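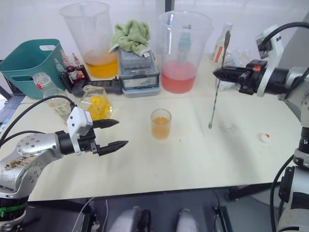
Gripper open beside the glass jar, beakers and bottles along the back

Pakano Clip-On Phone Controller
£105 including UK postage
In stock, five colours

Add to basket
Add to wishlist

I play far too many games on my phone. Mostly it's racing and football, with the odd shooter when my cousin talks me into one, and I'd been getting by on touch controls for years with my thumbs covering half the pitch. So when Okeke started selling controllers I wanted one I'd use myself every evening, and the Pakano is where we ended up. I'm on my third (first one was a prototype, second one I gave to my brother-in-law, and I'm not getting that back!).

It's a stretchy controller that your phone sits in the middle of, sideways, with a stick and buttons on each side. You pull the two halves apart, drop the phone in and let go. That really is all there is to the fitting. It plugs straight into the USB-C port so there's no pairing and no battery in the controller to run flat halfway through a cup final.

What it's like to play with

The sticks are the bit I fussed over most. On a lot of clip-on controllers they're tiny flat things that feel like pushing a coin around, and you can't hold a gentle curve in a racing game without wobbling. The Pakano ones stand up a little taller and have a rubbery dished top. They took me an evening to get used to, coming from glass, and then I went back to touch for one race and put it in the wall on the second bend.

The triggers are proper analogue ones, so half a squeeze gives you half throttle in any game that supports it. Plenty of phone games don't, and treat the trigger as on or off. That's down to the game and I can't fix it from here, sorry. There's a short list on our help page of games where I've checked it myself and I add to it whenever I've got a free evening.

Face buttons are clicky. Louder than I'd like, if you play in bed next to someone. Tímea Gál, who did the button layout, prefers them that way and we argued about it for most of January. She won. There's a quieter set of button pads you can swap in, sold separately, and I've got those on mine.

The D-pad is good for fighting games and old-style platformers, a bit stiff for the first week.

Will my phone fit?

Probably! It opens wide enough for every big phone I've been able to borrow, and the small rubber inserts in the box take up the slack for narrower ones. A few things to know before you order:

Thin cases are fine. Chunky rugged cases are not, and you'll have to take yours off.

If your phone has a very big camera bump, use the insert marked B. It has a cut-out on one side.

It won't fit tablets, and please don't try to make it. Somebody did and the sliding rail has never been the same.

Folding phones fit when shut. Open, no.

If your phone has the older Apple socket, this isn't the version for you. We did make a few with that plug and they've all gone.

The app (you don't have to use it)

There's a free app called Stevon that goes with the controller. You can ignore it completely and most games that support a controller will pick the Pakano up as soon as you plug it in. What Stevon does is let you change things: stick dead zones, how far you need to pull the trigger, swapping A and B round if you grew up on the other sort of console. It holds 10 profiles. I use three, and one of those is for my nephew, with the sensitivity turned right down.

It doesn't need an account, and it doesn't nag you for a review. Kiều Thân wrote it and feels strongly about both of those.

One thing it can't do is add controller support to a game that hasn't got any. I get this question every week. If a game is touch only, the Pakano will charge your phone and give you something nicer to hold and that's your lot. Have a look at the game's settings menu before you buy, or email me the name and I'll try it.

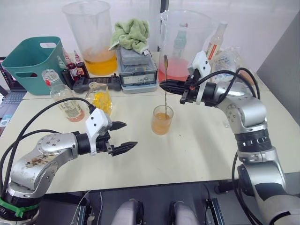 Long bar spoon in a small glass of amber liquid

Charging and sound

There's a USB-C socket on the bottom right for charging while you play. It passes the power straight through to your phone, so the controller stays cool and the phone gets as warm as it usually does when you charge it and play at the same time. Charging is slower than straight from the wall, enough to keep you going but don't expect it to race up to full.

Headphone socket is on the bottom left, the ordinary round kind. I insisted on that. Bluetooth earbuds work too, though you may hear the shot after you've taken it, depending on your phone.

What's in the box

Pakano controller
Three pairs of rubber inserts (A, B and C)
Soft drawstring pouch
A folded leaflet, which I wrote, so blame me for the spelling

No charger and no cable. You'll have one from your phone.

Details for people who like details

Weight: 121 g
Connection: USB-C plug, fixed
Sticks: two, clickable
Triggers: two analogue, plus two shoulder buttons
Profiles in app: 10
Colours: slate, cream, moss, plum, orange
Works with: Android and recent iPhones with USB-C
Guarantee: two years

Orange is the one I'd get. Plum looks more brown in person than it does on most screens, so if you're after a bright purple you might be disappointed.

What people have told me

"Bought for football games on the train. My hands don't cramp any more and I've stopped pausing the match by accident with my palm. Wish the pouch was padded." Adebayo Iyamu

"Very comfy but the clicking drove my partner mad, ended up getting the quiet pads as well. Would be nice if they came in the box." Chinyere Jibrin

"Took it back out of its case after a month of not playing and the left stick was still spot on. Good for racing. Haven't bothered with the app." Antonina Kobzar

The padded pouch is a fair point. We're looking at a hard case made by Kamura, the same people who do our headphone tins, and I've got a sample on my desk that's nearly right but pinches the sticks when it's shut. No price yet.

Postage and returns

Orders placed before 3pm go out the same afternoon. It comes in a flat box that should go through a normal letterbox. You've got 30 days to send it back if you don't get on with it, used or not, and all I ask is that you put the inserts back in with it (they go missing constantly and I end up raiding new boxes for spares).

If a stick starts to drift inside the two years, email me a short video of it and I'll post you a replacement controller. You can send the old one back in the same box.

Often bought with this

Quiet button pads, set of four
Spare inserts, A, B and C
Taller stick caps, one pair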